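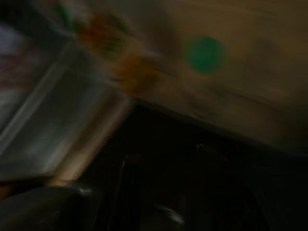

How many visitors can stand in the demonstration kitchen while the robot is working?
Eight at the most, all of them behind the tape, with one of our own people on the stop button the whole time.

Open day safety checklist, Erdale site - kitchen demonstration
Filled in during the morning walk-round, with my comments as I went along. Please forgive the length, I do like to write things out so that the afternoon crew aren't left guessing!

1. Stop button within reach of the minder
OK. Pressed it twice and the arms stopped both times. The lead is a bit short, so the minder's stool has to stay on the window side.

2. Tape line on the floor
Needs doing again. One corner had lifted and I caught my shoe on it. The Curkix stand has a fresh roll if ours has vanished (it usually has).

3. Arm cables
OK. I followed each one with my hand while the power was off and found no nicks. Please look at them again at the 4 o'clock changeover.

4. Fridge work
OK with comments, see below.
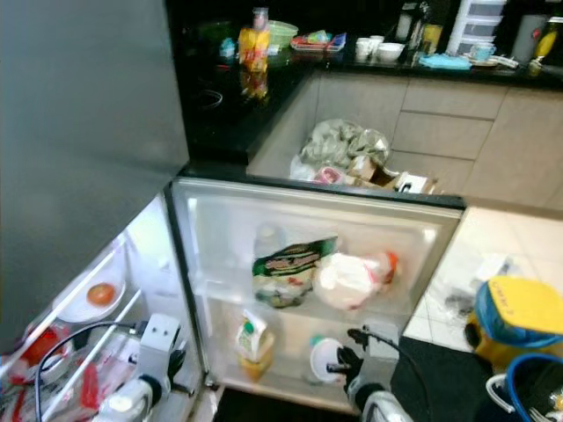

The fridge is the part everybody wants to see, and quite right too, but it is also where people lean in. Small children especially will come forward to see what is on the shelves, so let the school party from Handon have the front row and ask the grown-ups to stand behind them. Keep hands well away from the doors until the arms are parked. Food used in the demonstration is not to be eaten afterwards, however nicely somebody asks.

5. Kitchen floor
Partly OK. Any loose bags or packaging to be picked up before each group comes in, and buckets moved out of the walkway. I have asked for this at 9 and again after lunch.

6. Hob
Isolated at the wall. Label on the switch - please leave it there.

7. Way out
OK. Both doors open freely. We are expecting about 200 people over the day, so the Stelmakh display boards must come in from the corridor by a foot or so.

8. First aid box
Full, apart from the small plasters. More are on their way from reception.

Result: fine to open once items 2 and 7 are put right. Thank you all for being so patient with me and my clipboard. Second walk-round is after the last morning group, and anyone free is very welcome to come along.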